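Protéger une table en bois clair avec des feuilles de papier : votre méthode ?

Forum Entraide maison > Travaux manuels > Préparer son espace

Postée par mirabelle_87
Bonjour à tous ! Je me lance en octobre dans un petit atelier peinture et collage chez moi, avec mes deux neveux et quelques enfants de l'immeuble, et je n'ai qu'une table : celle de la salle à manger, en bois clair, achetée chez Stornatia il y a quatre ans et que j'aime d'amour. Pas question de la retrouver avec du bleu outremer incrusté dans les veines.

La nappe en plastique, j'ai essayé, ça glisse, ça fait des plis, et les petits tirent dessus pour rigoler. Le papier journal, l'encre déteint sur les doigts puis sur les dessins. Du coup je pense à des feuilles blanches toutes simples (j'en ai une pile énorme qui vient de mon ancien bureau) fixées avec du ruban de masquage. Mais comment vous vous y prenez ? Bord à bord ? En les faisant se chevaucher ? Et le ruban, on en met partout ou juste aux coins ? J'ai peur aussi pour le vernis au moment de tout décoller. Merci d'avance, et pardon si le sujet a déjà été traité, la recherche du forum me renvoie toujours sur les toiles cirées...

2 réponses

Yoon-hee Sun
Coucou mirabelle ! Je fais exactement ça chez moi, pour la gouache et pour les collages, donc je te donne ma façon de faire, tu prendras ce qui t'arrange.

Avant de poser quoi que ce soit, je passe un chiffon à peine humide et j'attends que ce soit bien sec. S'il reste des miettes ou un peu de gras, le ruban se soulève au bout de dix minutes et tout est à refaire. Ensuite :

Poser le fond
Je commence par le bord le plus éloigné de moi et je fais toute la rangée avant de revenir vers l'avant. Sinon on s'appuie avec les avant-bras sur les feuilles déjà posées et elles se baladent. Je ne cherche pas l'alignement parfait, j'ai toujours une feuille un peu de travers à gauche et franchement la peinture s'en fiche !

Scotcher les bords
Du ruban de masquage le long des bords des feuilles, pas seulement aux coins. Entre la rangée du fond et celle de devant, je tire une longue bande d'un seul tenant, c'est elle qui tient le mieux l'ensemble. Pour les petits raccords entre deux feuilles voisines, une bande qui part en diagonale fait très bien l'affaire. Je garde le reste de la pile à la main pendant que je regarde où il manque quelque chose, et je la tasse seulement après.
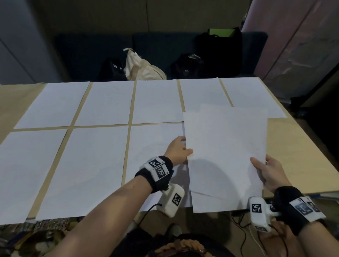

Boucher les fentes
Il reste presque toujours du bois nu dans les interstices. Pour du collage, je laisse comme ça, je fais juste attention en posant le tube. Pour de la peinture bien liquide, je rajoute une bande de ruban par-dessus chaque fente, en appuyant avec l'ongle du pouce.

Décoller
Le soir même ! J'ai oublié une fois tout un week-end, avec le soleil en plein sur la table, et j'ai passé une heure à enlever la colle avec de l'huile de cuisine. On tire doucement, presque à plat, en repliant le ruban sur lui-même. Et tu testes d'abord sous le plateau ou dans un coin, parce que tous les vernis ne réagissent pas pareil (le mien a l'air costaud, mais c'est une table Lecomte assez ancienne, je ne jurerais de rien pour la tienne).

Pour ta question du chevauchement, j'en fais un peu si les enfants sont très petits, deux doigts à peine. Au-delà ça crée des marches et les feuilles de dessin ne sont plus à plat dessus. Voilà, bon courage, tu nous diras comment ça s'est passé avec les neveux !

papijo_branport
Moi je mets une vieille planche par-dessus la table et puis voilà. Pas de scotch, pas de papier. Bon, il faut avoir la planche.

toutencarton
Je rejoins Yoon-hee sur presque tout, mais attention avec du papier de bureau ordinaire : si un gobelet d'eau se renverse, ça traverse tout de suite, et l'eau reste coincée dessous sans qu'on la voie. Une seule couche ne suffit pas chez nous. Je fais donc deux couches, la deuxième décalée comme des briques, pour que les fentes ne tombent pas au même endroit. Ça use la pile plus vite, évidemment, mais si tu as du stock...

Autre solution, le rouleau de papier kraft. J'en prends un chez Deltska, deux longueurs et la table est couverte, avec beaucoup moins de joints. Par contre il rebique aux extrémités pendant tout l'après-midi, il faut le rabattre sous le plateau et le scotcher par en dessous.

mirabelle_87
Merci beaucoup !! Je pars sur les feuilles en double couche, avec la longue bande au milieu, et j'ai mis un petit bout de ruban sous le plateau ce matin pour tester le vernis. Papijo, j'ai cherché une planche à la cave, j'ai trouvé un demi-lit parapluie et des skis.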